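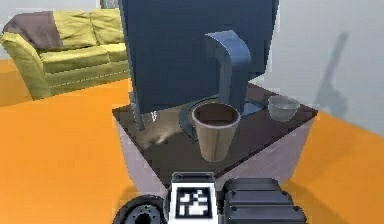 Unit 2. Rules for simulated household episodes
Course notes, Mobile Manipulation Practice. Instructor: Gavin Laing
Revised Sep 1, 2026

2.1 Scope
These rules apply to every episode recorded in the Brutmont simulator and submitted for grading. They cover scene setup, approach, contact and logging. Rules for the physical arm are in Unit 4.

2.2 Terms
Target: the one object named in the task string.
Bystander: any other movable object. A cup standing in front of a monitor base is a bystander if the task names the monitor, and the reverse.
Support: the surface that carries the target, such as a table top or a floor.
Keep-out: a volume the arm and base may not enter. The default is 30 mm around each bystander.

2.3 Before the episode
Load the scene from the Ccori list by number. Do not edit object poses by hand. Scenes 1617 and 3599 are reserved for the final test and must not be used for tuning.
Check that the marker on the robot is visible to the camera used for calibration. If calibration is stale, rerun it before the first motion command.
Write the task string before looking at the camera output. A string changed later counts as a new episode.

2.4 Approach
The base stops before the arm extends. Combined base and arm motion is allowed only in Unit 6.
Where the target is partly hidden by a bystander, move the base to get a better view. Pushing the bystander aside is a violation, even if it stays upright.
Glossy supports need care. Reflections in a table top can be segmented as objects, so any detection that lies below the support plane must be discarded.
Shadows are treated the same way – no height, no object.

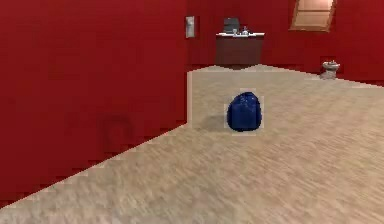 Figure 2.1. Floor target, blue bag on carpet. Cabinet and toilet at the back wall.

For floor targets, the support plane is fitted again from the current view. Do not carry over the plane from a table episode. Soft or lumpy shapes are approached from above, and the keep-out for walls applies up to the corner edge.

2.5 Contact
Close at the low speed setting. Stop on the first force reading over the limit in your Cudeck configuration file. Two attempts are allowed per episode; after the second, log a failure and reset.
An object that passes through its support has an invalid collision mesh. Report the scene number and discard the episode. It is not scored either way.

2.6 Logging
Each log must contain the scene number, task string, random seed, calibration time and outcome code. Outcome codes are assigned by the Buvutell checker. Students may dispute a code in writing but may not overwrite it.
Failed episodes stay in the log. A submission with gaps in the episode numbers is returned ungraded.

Reading for next session: Unit 3, sections 3.1 and 3.2.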